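Ticket 264 - Traces et bouloches sur le tissu gris, salon du rez-de-chaussée
État : résolu, sous surveillance

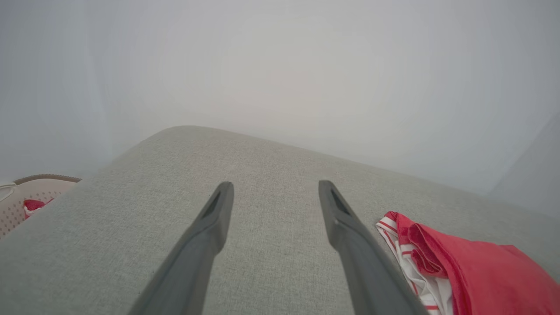 Benoît Ashour
Suivi du mobilier, résidence Mesard

Ouverture du ticket

Le revêtement concerné est le tissu gris clair du salon commun, avec un tissage fin qui ressemble à du lin et des petits fils plus clairs et plus foncés. Un résident a signalé deux choses en même temps : une ombre rosée sur la partie plate, du côté où on pose souvent le linge, et des bouloches qui reviennent après chaque passage de la brosse. J'ai séparé les deux problèmes, car je ne pense pas qu'ils ont la même origine.

Le textile rouge et blanc qui est posé en boule sur le gris n'est pas accusé dans ce ticket, mais il m'a donné la première idée à vérifier. Un rouge neuf peut décharger sur un tissu clair, surtout s'il est humide.

Première vérification : le linge

J'ai pris un chiffon blanc, je l'ai mouillé avec de l'eau tiède et je l'ai appuyé pendant une minute sur une partie rouge, à l'intérieur d'un pli. Le chiffon est devenu rose très pâle. J'ai refait le même essai sur la partie blanche et il n'y a eu aucun changement. Le rouge décharge donc un peu, quand il est mouillé. À sec, j'ai frotté vingt fois et je n'ai rien obtenu.

Deuxième vérification : le tissu gris

Même méthode, avec un autre chiffon, dans un endroit caché sous le coussin. Le gris ne perd pas sa couleur. L'eau seule ne laisse pas d'auréole si on sèche tout de suite avec une serviette. Par contre, si on laisse la goutte sécher seule, on voit un bord un peu plus foncé. Je le note parce que la fiche de Rokov, le fournisseur, ne parle pas de ce point.

Essai A - eau froide et savon neutre

Une cuillère à café de savon pour 300 ml d'eau. J'ai tamponné du bord vers le centre, sans frotter, puis j'ai rincé avec une éponge presque sèche. Résultat : l'ombre est moins forte, mais elle est encore visible de près, le matin, avec la lumière de la fenêtre.

Essai B - produit Mustlow pour textiles d'ameublement

J'ai attendu le lendemain. Le produit a été pulvérisé sur le chiffon et pas directement sur le tissu, comme il est écrit sur le flacon. Trois passages, avec dix minutes entre chacun. Résultat : l'ombre a disparu. Il reste une zone plus propre que le reste, ce qui est presque aussi gênant. J'ai dû nettoyer toute la surface jusqu'à la couture pour avoir une teinte égale.

Essai C - vinaigre

Non fait. Deux personnes me l'ont conseillé, mais je préfère ne pas mélanger avec le produit de l'essai B.

Les bouloches

La brosse dure qui était dans le placard est la cause la plus probable. Elle tire les fibres au lieu de ramasser la poussière. Je l'ai retirée du salon. J'ai passé un rasoir à tissu, à plat, sans appuyer, puis l'aspirateur avec l'embout souple. Il faut faire attention à l'arrondi du bord, où le tissu est tendu : le rasoir accroche plus facilement.

Pour information, j'ai demandé à Rokov si ce boulochage est normal. La réponse est arrivée après 9 jours : selon eux, il est habituel pendant les premiers mois et il n'est pas couvert par la garantie. Le meuble a été livré en avril. J'ai demandé une deuxième fois en précisant que la brosse faisait partie du kit d'entretien livré avec. Cette question reste ouverte.

Ce que je demande aux utilisateurs du salon

Ne pas poser de linge humide sur le tissu gris, même pour quelques minutes. Le séchoir est dans le couloir.
Pour un textile rouge, bleu foncé ou noir qui est neuf, le laver une fois seul avant de le laisser sur le tissu.
En cas de goutte ou de tache, sécher avec une serviette blanche et écrire dans ce ticket. Merci de ne pas essayer un autre produit avant ma réponse.
Ne plus utiliser de brosse dure - l'aspirateur suffit.

Coût

Le flacon Mustlow et le rasoir à tissu sont passés sur le petit budget d'entretien. Pas de facture extérieure.

Mise à jour, septembre 2021

Contrôle à la lumière du jour : pas de retour de l'ombre rosée. Quelques bouloches nouvelles près du bord arrondi, beaucoup moins qu'avant. Le ticket passe en « résolu, sous surveillance ». Je le fermerai quand Rokov aura répondu au sujet de la brosse.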